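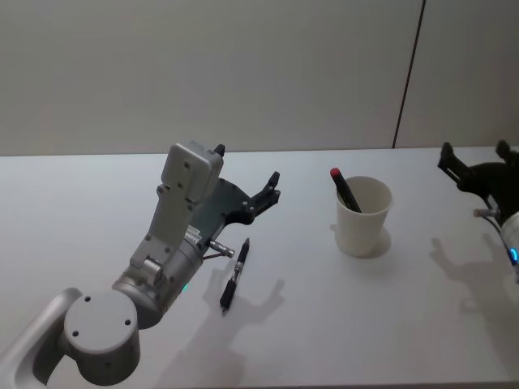

A robot arm over a white tabletop.

How to Read a Topographic Map of a Volcano

Topo maps of volcanoes are my favorite maps in the world, and I get a little carried away with them! If you can read one, you can picture the whole mountain before you ever lace up your boots. We'll use the Rindmont sheet, which covers an old cone with a broken crater rim, but the same steps work for nearly any volcano.

What you need
The printed map, a soft pencil, a ruler, and a strip of scrap paper.

Step 1. Find the contour interval
Look in the bottom margin. On the Rindmont sheet each line is 6 meters higher or lower than the next one, and every fifth line is darker. Write the interval in pencil at the top of your map, so you don't have to keep hunting for it.

Step 2. Find the summit
Follow the rings inward until they get small. The high point on our sheet is marked 716 and it sits on the north rim, well off to one side of the crater. Lots of beginners put the summit in the middle (I sure did).

Step 3. Look for tick marks
Closed rings with little ticks pointing inward mean the ground drops. On a volcano that usually means a crater! Rindmont has two of them, a big one and a small one tucked against its eastern wall. Shade both lightly.
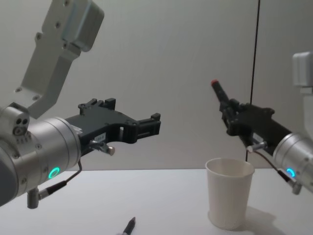
Step 4. Compare the slopes
Lines packed close together mean steep ground, and lines spread apart mean gentle ground. Cones built from loose cinders tend to look tight all the way around. Old lava flows often show up as long tongues with bumpy, wiggly edges. Try tracing the one that runs down toward Grurnthorpe – it's a beauty.

Step 5. Draw a profile
Lay your scrap paper across the crater from west to east. Make a tick wherever a dark line crosses the edge and write its elevation next to it. Now move the strip to a blank page, plot each tick at its proper height, and join the dots with a smooth curve. There's your volcano from the side, notch and all. Waraporn Wiriya taught me to draw the same line twice, once at true scale and once with the heights doubled, and I still do both every time.

Step 6. Check your work
The crater floor on your profile should come out at 159 meters below the summit mark. If yours is way off, you probably counted up through the ticked rings when you should have counted down. Erase that part and go again from the rim.

Once you're happy with the west to east line, turn the strip and try one from north to south.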